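Stop telling tired people to get a blood test and call it care

By Hélder Louro
10/24/24

My ferritin came back at 10 in July. The clinic rang, said "a bit low, eat some spinach," and hung up. Five minutes of my life, tops. 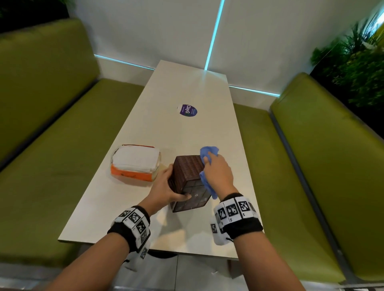

So I ate the spinach. Kept falling asleep on the bus. Went back, saw a different doctor, got told the number was within what their lab flags as borderline, come back in six months. Six months! I drive for work.

My gripe is with how we treat low iron in this country. Like a hobby. Like something you sort out yourself in the vitamin aisle between the sunscreen and the foot cream.

And the vitamin aisle is a mess. I stood there with my phone out trying to compare Flivar and Tusness. One lists the weight of the whole iron compound on the front, the other lists the iron you'd get out of it. Totally different numbers. Same size box, nearly the same colour. The kid at the till said his mum takes the Tusness. Fine, great, that was the consult.

I bought Flivar. Stomach cramps by the third day. Stopped. Then read on the leaflet, the folded bit inside you can't see until you've paid, that plenty of people get cramps and should ask about taking it every second day. Who was going to tell me that? Not the clinic. They never asked what I'd bought.

I'm not having a go at the nurses. The nurse at Seixas Street is the only one who asked me a proper question, which was do you drink tea with your meals. I do. Litres of it. Tea gets in the way of iron, coffee too. Thirty seconds of her time and it was the most useful thing I heard all winter.

What bugs me is the test itself is cheap and easy and then everything after it falls in a hole. You get a number, no plan. Nobody looks for the reason either, and there's usualy a reason. Heavy periods, a gut thing, a bleed you don't know about. In a bloke my age it should set off a bell. I had to ask for the referral myself, and I only knew to ask as my sister went through the same thing two years back.

She paid $260 for hers, by the way. I paid $257. Both private, both because the public wait was past Christmas. Plenty of people can't find that money, so they stay tired and get told they're stressed.

What I'd want is boring. A phone call two weeks after the result. A sheet of paper with which kind of tablet, how often, what to skip at breakfast. A second test booked before you leave the building. My clinic has the Navix booking system, it already texts me about flu shots and skin checks, so dont tell me it can't text me about this.

And a rule that the front of the box says how much iron is in the tablet. Big numbers, same way on every brand.

I've got the follow up next week. If it's still low I'm asking about an infusion, and I'm taking my sister in with me, she argues better than I do.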